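The Things on the Table: notes for the Wiltulgate evening talk
Slide 1 up while people find seats. Don't start until the tea urn stops. 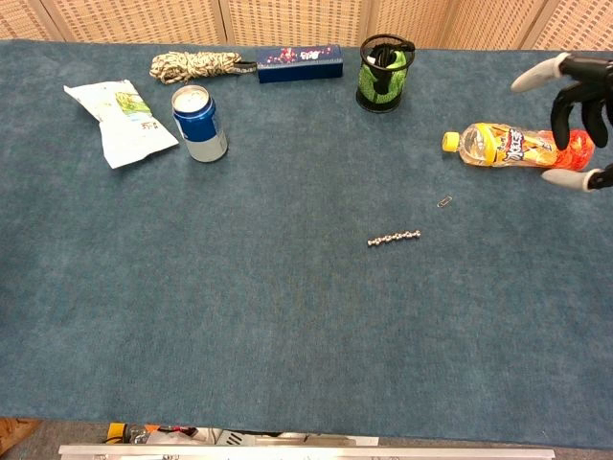
Kha Võ: every household has a surface like this one, and mine has been going since April.

Leave Kha's remark up for a moment. He sent it after the draft went round and it's better than my first paragraph, which I have cut.

Say hello. Say the talk is on flat surfaces and what lands on them. Say it will finish by 8 so people can relax.

Main point, get it out early: stuff goes to the back. Look at the far edge. Rope, box, green mesh cup, all shoved up towards the screen as if they'd been told off. We push things back to make room at the front, then admire the room at the front, then put something in it. Pause. Someone will laugh who has a sideboard.

Slide 2 (text only): "What is it waiting for?"

This is the question I ask in people's homes, usually while they are making me coffee and hoping I'll look the other way. Everything on a table is waiting for something. The snack bag is waiting for a bin. The can is waiting for a decision on whether there's anything left in it, and that decision can take until Easter. The bottle with the yellow cap has already lain down.

Rope: spend a minute here. A braided rope, bundled up in a long loop. Somebody has taken trouble over that loop. In my experience rope is the best-kept object in any house and the least used. I have met 7 ropes in one hall cupboard, each kept for a different emergency, and the owner tied her recycling with tights. (Check with Yanti that she's still happy for me to tell this. Leave her name out either way.)

Box: dark navy, little figures and flowers in red, white and pink. Pretty boxes are a separate problem. A plain box gets flattened. A pretty one gets promoted to storage and you then have to find something to store in it. Ask for hands up: who owns a box kept inside a box? Wait. They'll be slow to admit it.

Mesh cup: I've argued with Ningsih Pillai over whether this is for pens or a small wastebasket. We didn't settle it. Use that. If two grown women can't agree whether a thing is for keeping or for throwing away, it will end up doing both, and you'll be fishing a good biro out from under a satsuma.

Slide 3: the Caden survey

Caden is the street we did last year, 50 homes, one table each. I promised Younes Abdel Hamid I'd call it a survey and not "me being nosy with a clipboard". The commonest answer to "whose is that?" was "it was here when I sat down". Second commonest was a look at the spouse.

Skip the pie chart if we're running late. It is mostly one colour.

Slide 4: what to do

Keep this short, they will have come for it and will be disappointed.

Pull everything from the back edge to the front. You'll hate it, and you'll deal with it. Rubbish goes first, and it goes while you're standing up. Drinks next. Then the things with a home, then the things without one, which is where the evening disappears.

Soft coverings: mention that a cloth top like the blue-grey one shows every crumb and somehow gets blamed for them. Chiharu Miyazaki brushes hers after supper. I have seen her do it. I have not taken it up.

Do not recommend the Stamidico trays. They've asked. A tray is a smaller table.

Questions. If it's the man about cables again, point him at the biscuits.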